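Hand-Held Gripper Tool: Conditions of Use and Good Practice

Search products Enter keyword or part no.

The Iturra hand-held gripper is supplied for recorded handling work at the bench. Purchasers are asked to adopt the following practice, which was prepared by Ximena Salinas and Philomena Mulcahy and applies to all units delivered after 27th September.

Before each session the operator shall open the fingers fully over a clear part of the table and inspect both inner faces. Light scuffing is acceptable. Cracked or loose fingers must be replaced as a pair. Objects waiting to be handled should be set back from the fingertips.

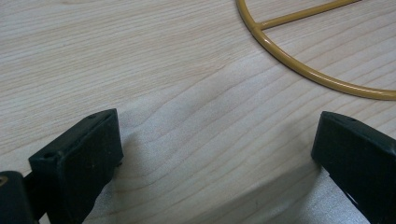 Fingers open above the tabletop, with a yellow wire ring to the right.

Soft goods, such as caps and gloves, should be gripped at a fold. The operator shall close the fingers slowly and stop once the fabric is held. Buttons, badges and embroidered patches should be kept clear of the fingers where possible. Cables are to be routed away from the jaws, and slack must not hang where it may catch a sleeve or chair.
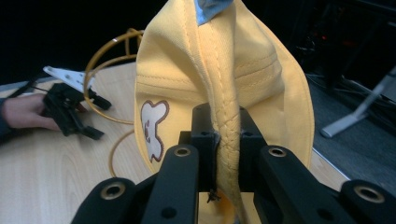
Issue 4, page 5

A fabric item may be held for inspection while a second gripper rests on the table. Each tool in use shall have its own entry in the session log, giving the operator's name and the item handled. Screws and bushings shall be checked after every 300 cycles, and any play in the linkage reported before further use.

Order code: 1434. Replacement fingers are sold in pairs.

Related items
Ekum finger pads
Flitholm bench cable guide
Session log book

Contact Irnamham Equipment Sales | © Irnamham | Back to top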